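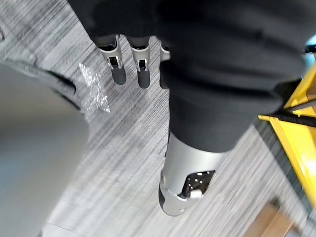
Why compare two controllers when the hand stays the same?

Changing the hand and the controller together would leave us unable to say which one made the difference, so we kept the hand and swapped what drives it.

So says the engineer running the handling trials at Berhe's workshop in Duston. The team there has spent the summer with a pair of controllers, the Ulitance and the Nisteo, fitted in turn to the same fingered hands. The work started in July with single fingers closing on a force gauge, and moved on to picking things out of a bin and putting them on a shelf.

The Ulitance closes all the fingers at one set speed until it meets resistance. The Nisteo slows each finger on its own. "On paper the second one should be better with soft things," the engineer says. "On thin plastic wrap it was worse. It felt the film, decided it had hold of something and stopped."
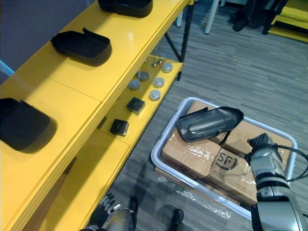
The gripper beside a black tray on top of the wrapped boxes.

Each controller had 60 picks in the final round, with the same objects in the same order. Failed picks were logged and not repeated. Over the whole trial the log runs to 202 entries, and the engineer reads the notes column before looking at the scores. "A drop is a drop in the table. In the notes you find out whether it slipped off the fingertips or was never held."

Wrist cameras were the other argument. The team wanted a view from close to the fingers as well as one from the head, and it took 2 attempts to find a mount that left the wrist free to turn.
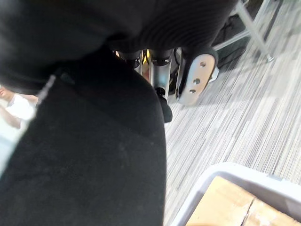
A technician on the same team disagrees about the wrist view and would sooner have put the money into better fingertip sensors. By the time the fingers are round an object, the technician argues, the camera is mostly looking past it, and the head camera has already done the useful part.

The engineer accepts some of that. "For the last bit of the approach I still want it. After contact, fine, switch it off."
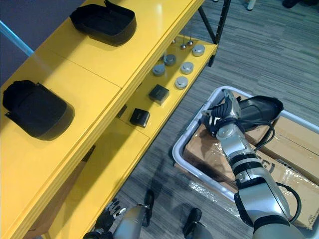

Right hand holding a black, shoe-like object above the boxes.

For now the Ulitance stays on the right arm, mainly for its handling of wrapped goods — and for its shorter start-up. The Nisteo goes back on the bench with a new contact threshold. "I'd like to run the film again before I say anything rude about it," the engineer says.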